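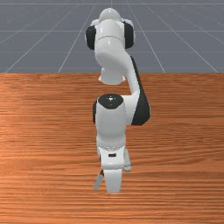
Computer rendering: white arm with black accents, wooden tabletop.

Archive diary, Kukolgate District Records Office
May, second week of the rehousing

The reading room opened at ten, an hour later than the advertised time, as the heating had not come on overnight and the room stood at a temperature in which readers could not reasonably be asked to sit. Two regular readers were already at the door and were offered tea in the foyer. Both accepted and neither complained, although one remarked that the old building on Descombe Street had never been warm in any season and had managed without a foyer.

Work resumed on the rate books. The series runs to 132 volumes, of which the earliest are bound in rough calf and the later ones in cloth over board. The intention at the start of the month was to complete the boxing before the winter timetable begins, and the office remains on course to do so, provided that the second delivery from Carrillo arrives in the correct size. The first delivery did not. The boxes were well made and the colour was as ordered, but the depth had been measured to the inside of the lid, and the larger volumes will not lie flat in them. A hundred of the boxes will be kept for the school admission registers, which are smaller, and the remainder will be returned at the supplier's expense. This was settled by telephone before lunch.

It should be noted that the condition of the volumes for Zorach Ward is poorer than the catalogue suggests. The entry describes them as "sound, some wear to spine". Three have detached boards and one has at some stage been repaired with what seems to be carpet tape, the adhesive from which has travelled into the first gathering. The writer has amended the catalogue and placed the volume in a folder pending advice. No attempt will be made to lift the tape in-house.

The contents, as distinct from the bindings, are in very good order. The ward clerk of the period wrote a clear hand and recorded changes of occupier in red in the margin, with the month but seldom the day. One property changes hands so often over a few pages that the margin was exhausted and the entries continue on a slip, pinned. The pin has been removed and the slip placed in a polyester sleeve at the same opening. The premises were a boot repairer's, then a dairy, then empty, then a boot repairer's once more under a different name. A family historian has been asking after this address since summer and will be advised by letter.

The afternoon was given over to enquiries. There were 23 awaiting a reply, most of them concerning burials. The office does not hold the burial registers for the northern cemetery and has never held them, but an old leaflet states that it does, and the leaflet continues to circulate. A standard paragraph has been drafted to redirect these enquiries to the cemetery trust. The writer would favour withdrawing the leaflet as well - the remaining copies are in the rack by the stairs - and will raise the matter with the district secretary.

A donation was received at three o'clock, in a fruit carton, from the estate of a former surveyor. It comprises field books, a quantity of tracing linen and a long run of letters about a disputed fence at Descombe. The fence was evidently never resolved to the satisfaction of either party. The letters are civil for the first year and considerably less so afterward. The tracing linen smells of camphor and has been placed in the quarantine cupboard for the usual period, together with the carton, which shows signs of silverfish. A receipt was issued. No undertaking was given as to when the material will be listed, and the family did not ask for one.

Shelving in the lower store was inspected at four. Bay six continues to lean. The contractor's view is that the floor is at fault, and the view of the property section is that the shelving is at fault, and in the meantime the bay has been emptied down to its two bottom shelves. Space was found for 180 bundles of building applications along the east wall, on pallets, well clear of the pipes. This arrangement is temporary and has been labelled as such, with the month, so that its age can be ascertained by whoever next reads the label.

The humidity chart was changed at closing. The trace shows a sharp rise in the early morning, consistent with the failure of the heating, and a slow return by midday. The old chart has been filed.

Readers for the day were fewer than usual. One pencil was issued and not returned. The heating engineer is expected between eight and noon tomorrow and will need the key to the plant room, left in the top drawer of the issue desk.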